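Kurville opens sorting cell to visitors at Givurine plant

Kurville, the contract electronics repair and recovery company, held an open day at its Givurine plant in December 2022, with the new small-parts sorting cell as the main item on the program. Visitors came in groups and were taken through goods-in, the manual dismantling benches and the test room before reaching the cell, which went into regular use on the day shift in May.

The cell handles parts removed from returned control units: circuit boards, wire harnesses, sensors and short lengths of cable. Until this year they were sorted by hand at the end of the dismantling line. That work has not gone away. Parts with sharp edges, leaking capacitors or labels that have to be read are still pulled out at the benches, and only the remainder goes forward to the robot.

Vaida Uibo, who leads process engineering at Kurville, ran the demonstrations. She began each one with a short talk on the control software, which is called Mula and was written mostly in-house. Mula takes an image of the parts, proposes a grasp for one of them, and assigns that part to a destination bin. If no proposed grasp scores above the set threshold, the arm stays where it is and a request goes to the operator's screen. The operator can then mark a grasp point manually or have the parts spread out again.

"Wire is the hard part," Uibo told the second group. "A board has an outline you can work with. A harness has a different shape every time it is put down, and if you lift it in the wrong place it brings its neighbors along."

Each group was shown the same sequence. A mixed lot was placed in the tray, the arm was moved into position over it, and Uibo called out the grasp candidates as they appeared on the monitor. She then stopped the cycle and changed a setting - usually the approach angle or the order in which part types are taken - and ran it again. Visitors were asked to remain behind the floor line while the arm was powered.

The bins and the tray sit directly on the tabletop. Uibo said that this makes them easy to swap when the product mix changes, at the cost of having to check their positions at the start of every shift. The check is done with a printed template and takes 4 minutes. The plant has considered fixed nests for the bins but has not ordered any.

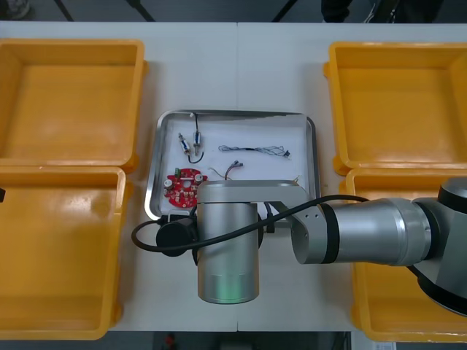 Arm over the parts tray at the Givurine sorting cell, with the yellow bins still empty.

Questions from visitors dealt mainly with throughput and error rates. Uibo gave one figure for throughput: 1,906 parts sorted in the best week so far. She declined to give an average, as the cell is still taken out of use on some afternoons for software work. Missorted parts are caught at a manual check before packing, and the check will stay in place for the foreseeable future.

The mechanical integration was carried out by Bodnár, which also supplied the guarding and the emergency stop circuit. Its project engineer, Ona Rätsep, took questions on the gripper side. She said that cable routing along the arm had been revised 2 times after the first installation, both times to give the wrist more freedom to rotate. Spare cable sets are now kept at the plant, and a change can be done by the maintenance crew without a service call.

Asked whether the same arrangement could be used for larger assemblies, Rätsep said that the arm had the reach for it but that the present gripper did not open wide enough. A wider version is on the drawing board at Bodnár. No delivery date has been agreed.

The open day drew 50 registered visitors, most of them from repair shops and technical colleges in the region. Kurville plans to publish the slides from the software talk on its website, along with the parts list for the tray and bin layout. Requests for group visits outside open days should be sent to the Givurine front office, with the names of all participants and a note of any safety footwear needed.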